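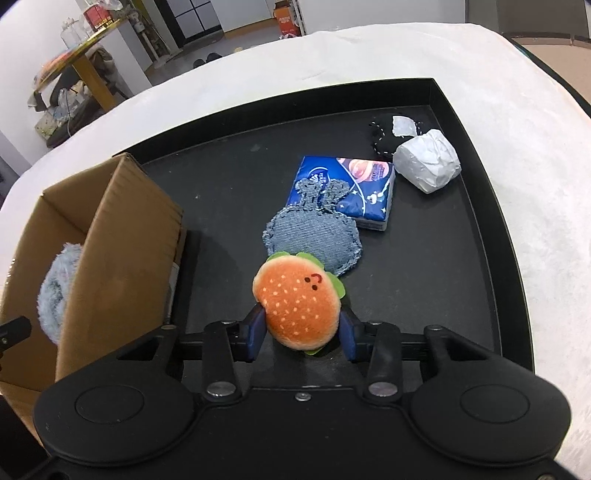

Plush swap, Atholm hall, September

Eilidh Niven has been telling me for up to 7 years that a toy swap is the sensible way to get rid of stuffed animals. I remain unconvinced. I took two bags to this one and came home with two bags, and I'm fairly sure one of them was heavier. The sign-in sheet had 207 items on it by mid-afternoon, which sounds impressive until you have to find a chair.

Captions below are by table. Everything not claimed goes to the Pritchard Street thrift store, whether they want it or not.

Table 2, food and oddments. The hamburger has a stitched face and lettuce sticking out around the sides. I don't see why lunch needs to smile at me, but three different kids asked for it before the doors were properly open.

Same table, the denim one with the upright ears. Listed as a rabbit. Could be a rabbit. The edges are frayed, and Hinata Katayama says frayed is the style. I have jeans like that and she has never called them a style.

Tissues, small blue pack, stars and an orange planet. Not plush, not a toy, got entered on the sheet anyway. Went to a good home in Plesbridge, I'm told.

The white crinkled one shaped like a rock. Somebody designed a soft rock and somebody else paid for it. I put it down as "rock, white" and got no complaints.

Fuzzy blue-gray one, in the cardboard box. Species to be confirmed. Eilidh says bear, Hinata says seal, and I say check the tag before you promise it to a four-year-old.

Next swap is in spring. Bring less.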